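Still waiting for the washing-up
Can a machine do the chores yet? We went to see two firms that are trying, one in the kitchen and one on the shop floor

In September I spent an afternoon watching a robot fail to pick up a tea towel. It had two goes at the corner, caught it on the third, lifted it as far as the edge of the worktop and dropped it on the floor. The engineer beside me picked it up, put it back and pressed a key. The robot started again.

I had gone to Ekico, a small company on an industrial estate behind a tyre depot, with a simple question. Most of us own a machine that washes clothes and many of us own one that washes plates. Plenty of homes have a disc that trundles round the carpet. How long before something loads the dishwasher, wipes the side and puts the bread board away?

"People ask me that at weddings," says Ama Ametepe, who runs the kitchen work at Ekico. "I used to say five years. I stopped saying five years when I'd been saying it for six."

Her team's project is called Sulemana, after the street where she grew up. It is a set of 40 kitchen jobs, written out in ordinary words: put the mug on the shelf, open the drawer, move the chopping board next to the sink. The list was drawn up by asking staff to note down what they did in their own kitchens over a weekend. A few suggestions were thrown out for being too vague ("tidy") and one for being too hard, which was getting the lid off a jar of honey.

The odd thing about a visit to Ekico is how little of the work happens in a real kitchen. There is one, with a sink that runs and a fridge full of somebody's lunch, but the robot spends most of its learning time in a kitchen that exists only on a computer. In there it can drop a plate all night and there is nothing to sweep up. The cupboards can be swapped between one try and the next, and so can the worktop.

The made-up kitchens are better looking than mine. The one I was shown first had grey panelled units, a dark wall behind and a white marble top with grey veins running all over it. A toaster stood at the back. The job was the chopping board. 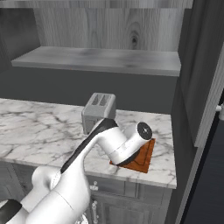 Why a chopping board is hard

A flat thing on a flat surface gives a gripper very little to hold. You or I would slide the board to the edge of the worktop until it stuck out, then pinch it, or get a fingernail under one corner. We do this without thinking and most of us could do it while talking on the phone. A robot has to be taught each part, or has to stumble on it, and it has to know how hard to push. Press too lightly and the gripper skates over the top. Press too hard and the board stays where it is while the arm strains against it.

Then there is the rest of the kitchen. A long arm reaching over a worktop has an elbow as well as a hand, and the elbow goes somewhere. In Ekico's early runs the arm would do the job at the front perfectly well and knock over whatever was at the back. Ametepe's team now counts that as a fail, even if the board ends up in the right place.

"If I asked you to pass the butter and you put your sleeve in the soup, I wouldn't say well done," she says.

On the day I visited, the computer version of the board job had been run 1336 times with the latest software. It had worked in 71 per cent of them. Moved across to the real arm in the real kitchen, the same software did a good deal worse. Ametepe would not give me a figure for that, saying they hadn't done enough runs for it to mean much. She was happy to tell me what went wrong. The real board is slightly warped. The real worktop has crumbs on it. Light comes through the window in the afternoon and the camera sees an edge that isn't there.

The gap between the two kitchens is the thing everyone in this line of work complains about. Some of it can be closed by making the computer kitchens messier and more varied, and Ekico has one person who does little else. Marble one day, plain wood the next, the toaster moved, the lamp moved, the board turned at an angle. The hope is that a robot that has met enough strange kitchens will take yours in its stride.

A different sort of chore

Ustix, an hour up the motorway, took the opposite view. Its founder, Severyn Sydorenko, used to manage the stockroom of a builders' merchant, and he thinks homes are the worst place to start.

"Every house is different and the customer is standing there watching," he says. "A shop floor is the same on Monday as it was last year, more or less, and at night it's empty."

His machine, the Broluvon, does one thing. It goes along a shelf after closing and pulls the stock forward so that the front row is full. In the trade this is called facing up, and it is a job given to whoever is newest. The Broluvon has been on trial in nine shops, all of them selling hardware or paint. Tins suit it. They are round, stiff and heavy enough to stay put. Bags of sand do not suit it, and neither does anything hanging on a hook.

I watched it do an aisle of wood stain. It was slow. A sixteen-year-old would have finished before it reached the second bay, and would have spotted that one tin was leaking. But it did the whole aisle without help and the labels were all pointing outwards at the end, which I have never managed with my own spice rack.

Sydorenko does not claim it saves money yet. A member of staff still has to walk the aisles afterwards, and twice during the trial the machine stopped in the night and was found in the morning with its arm in the masonry paint. The shops have kept it on, he says, mostly for the dull stretches where nothing is soft or dangling.

What you could buy now

For the home, very little. The floor cleaners are good and getting better. Lawn mowers work if the lawn is simple. There are arms on sale that will stir a pan or make a coffee, provided you put everything in exactly the right place first, by which time you could have made the coffee yourself. I have not found one that would clear a table in a house it had never seen before, and neither Ametepe nor Sydorenko could name one.

Price is the other trouble. The arms used for research cost more than a fitted kitchen. They are also heavy and need bolting down or mounting on a base, and a good many of the kitchens in this country are too narrow for two people to pass, let alone a person and a machine with an elbow.

I asked Ametepe which of her 40 jobs she would trust the robot to do in her own home while she was out. She thought for a bit and said closing drawers. It was very good at closing drawers. Opening them was coming along, as long as the handle was a proper bar and the drawer didn't stick.

And the tea towel? She pulled a face. Cloth is a separate problem, she said, and they have put it at the bottom of the list for this year. When I left, the engineer was still at it, picking the towel up off the floor and laying it back on the side.

Contact the magazine | Published 2024-01-17 | © All rights reserved | Back to top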